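# Paper rope basket going soft at the corners, can it be saved?

Posted in Home & Storage, June 30, 2022

**brakcombe_attic**

I have a set of woven baskets, the kind made from twisted paper cord over a wire frame. They're sold under the name Lemma and I bought them in January for a shelf in the hall. Three are fine. The fourth lived on the bathroom floor next to the tub and it has started to lean. The bottom rows at two corners have gone fuzzy and spread out, and when I lift it by the handle holes the whole side bows.

It also has a gray smudge along one side that I think is dust mixed with hairspray. I haven't tried to wash it. The tag just says "wipe clean," and I don't know how wet that's supposed to be.

What I'd like to know is how to clean it without wrecking the cord, whether the shape can be brought back, and how much weight these are good for. It was holding bath towels, and I weighed the pile at 4 kilos. I'd like to keep using it somewhere, even if it's just for hats.

---

**Wondimu Weldu**

I repair chair seats, mostly paper cord, so this is close to what I do all day. Paper cord is stronger than it looks when it's dry and quite weak when it's soaked. A bathroom floor is about the worst place for it. It takes up water from the bath mat and from the air, the cord swells, and the weight inside pushes the rows apart while they're soft.

Cleaning first. Take everything out and vacuum it with the brush head, inside and out, going along the rows. Then mix 200 ml of lukewarm water with a drop or two of dish soap. Dip a white cloth, wring it until it doesn't drip, and wipe in the direction of the twist. Test the dye on the bottom before you do a side that shows. Colored cord can give up a little color on the cloth, and if it does, stop and use a dry sponge. Hairspray is sticky and may need a second pass the next day. Don't scrub across the weave — that's what raises the fuzz.

For the shape:

1. Mist the bad corners lightly with plain water. You want them damp enough to bend, no more.
2. Push the spread rows back together with your fingers, then with the handle of a wooden spoon from the inside.
3. Pack the basket with something square. A cardboard box cut to the inside size works well.
4. Run a strap or a strip of old sheet around the outside, low down, and tie it snug.
5. Leave it in a dry room with air moving for two days. No hair dryer.

Check the wire while it's empty. If a weld at a bottom corner has let go, the cord was doing all the work, and it will lean again whatever you do. You can bind the joint with thin galvanized wire and hide it under the last row.

Loose fuzz can be trimmed with small scissors. A thin coat of wood glue and water on the inside of the corner will hold it, but it dries stiff and a bit shiny, so keep it off the outside.

---

**gosach67**

just buy a plastic one for the bathroom, they're cheap. had one of these by the sink and it grew mold in a month

---

**Arness Lane**

I agree with Wondimu on the cleaning. I'll add something about weight and where to put it.

Mine is a green one with a braided rim and a rectangular handle opening on the side. I keep it on a table and only put light stuff in it, and I don't carry it by the openings when it's full. I put both hands under the bottom.

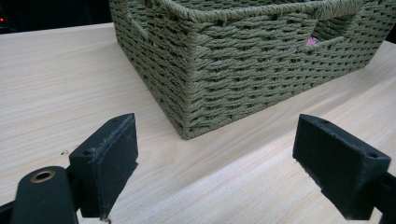
Four kilos of towels is too much if you're lifting it by the sides. I'd keep it to half that, and less for the one you've fixed. Scarves and hats would be fine. If it has to stand on a hard floor, stick felt pads under the corners so it isn't sitting in whatever gets mopped around it. A thin board cut to fit the bottom helps too — it spreads the load, and small things don't poke into the weave.

I keep mine out of direct sun as well. I had an older one in a south window and the side facing the glass went pale and brittle.

---

**brakcombe_attic**

Thanks. I looked at the wire and one corner weld is broken, so I'll bind that before I do the damp and strap part. No mold that I can find. It'll go on the hall shelf with the others after that, and the towels are in a cupboard for now.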